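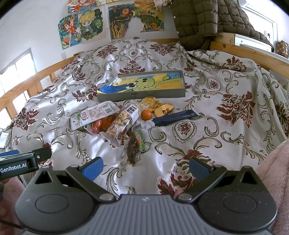
Snacks and a tray on the bedspread.

Print this item | E-mail to a friend

Filed under: Looking Back, Home & Family

Monday, April 6, 2026

I have been thinking about the party line we had when I was a girl outside Clerport. Our ring was two longs and a short. The Brennan Road families were all on the same wire, and you learned early to tell your own ring from the rest without getting up from the table.

My mother kept her calls short. She gave the time of the church supper or the price of eggs and hung up. If she had something private to say she wrote it down and mailed it, even if it was only going two miles. I still have a shoebox of letters that came back to her the same way, 112 of them, most on both sides of the paper.

In March I read through the box again. There is very little news in it. One whole letter is about a pressure canner that somebody borrowed and returned without the gasket. Another gives the bus times from Astholm, which had changed, and asks if we still needed the rhubarb.

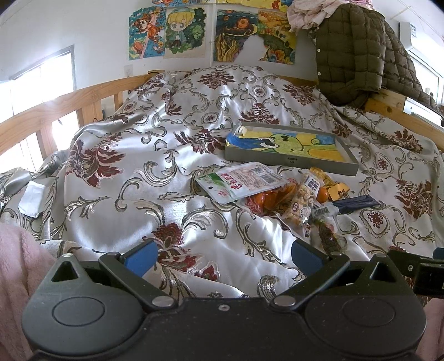
Margery wrote in after last month's column to say that her family's line was the same way, except that her aunt listened in on everyone and made no secret of it. If you forgot what time the meeting was, you could just pick up the phone and ask her.

We got a private line when I was 15. My father was pleased with it. My mother said the house was too quiet, and for a while she would still stop what she was doing when the phone rang - counting the rings, I suppose.

I don't write many letters now myself. I did send one to my sister last week, four pages, mostly about the storm door.

Recent items
- Wash Day on the Back Porch
- The Old Gretalano Bakery
- What We Kept in the Cellar
- Sunday Drives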